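Friday at Hostgate, Detley

Hostgate opened its Detley workshop on Friday to show the Ondusik kit, a pair of bench-mounted arms sold for sorting and racking dishes. I got there at 3 and stayed for the table demo, with one arm holding a white plate by the rim.
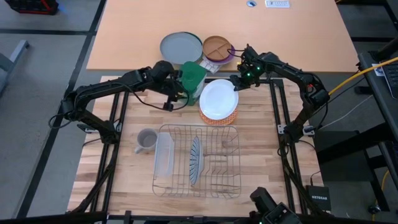 What does the kit cost? The two-arm set is £3,319, and setting up is another £130.

Memon sells a similar pair, but without training included. Hostgate gives buyers a day of it — useful for a small kitchen. 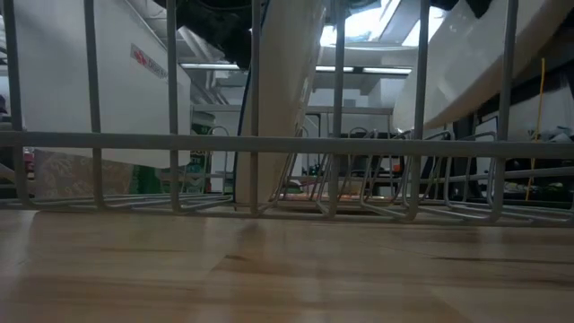 The hire option runs to £70 a day, with delivery on top.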